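Notebook, September
Bin work, Hemisard bench

Carried on with the mixed household lot from Jaltell. Two gray metal bins on the light wood table, one behind the other, long sides parallel. The table stays where it was last month, on the carpet side of the room. Tried it near the window for a morning and went back.

Counted the Jaltell lot again before starting. The list says 18 items and I get 18, so the earlier count of 260 for the whole store stands. Three still have no label. I gave them temporary numbers on masking tape and wrote the same numbers in the back of this book.

Small groups only today, front bin to rear bin and back again. Long things go in front to back. The hairbrush won't lie flat next to a wall. It ends up leaning on it, bristles to the inside, and then whatever is next to it sits against the bristles. The thin square one with the navy and white pattern is fine in any position but is slow to get up off bare metal by hand.

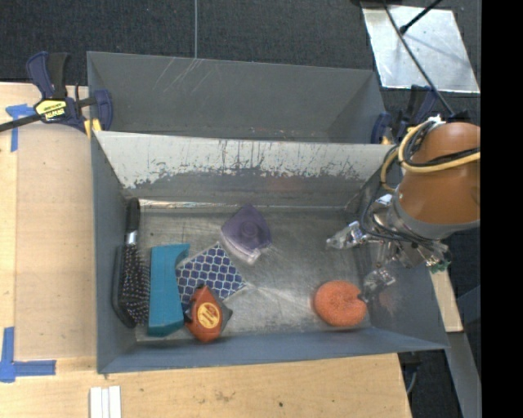 Should the bins be lined before the next lot goes in?

Leave them bare for now. A liner shifts when things are dragged across it, and the Arriaga lot was done in bare bins, so lining these would make the two hard to compare. If we do line them later, line both and write down the date.

Condition of the bins. Front one is well worn. Back wall is scraped and chipped, whitish over most of the upper part, and there's a shiny strip along the rear edge of the floor. Reddish smudge on the right wall, left alone, haven't tried to clean it. Rear one is in better shape, a few thin diagonal scratches at the upper left of the back wall. Don't swap them around. Front stays front until the Jaltell lot is finished.

Blue things are hard to tell apart in my own notes. I had "blue block" written for two different items. From now on the long one with the curved side is "teal, curved" and the other keeps its Budix list name.

Stopped after group 13. Box lids are under the table. Still to do: labels for the three, wipe the tabletop, ask Arriaga if they want their spare bin back, copy the group list into the shared sheet.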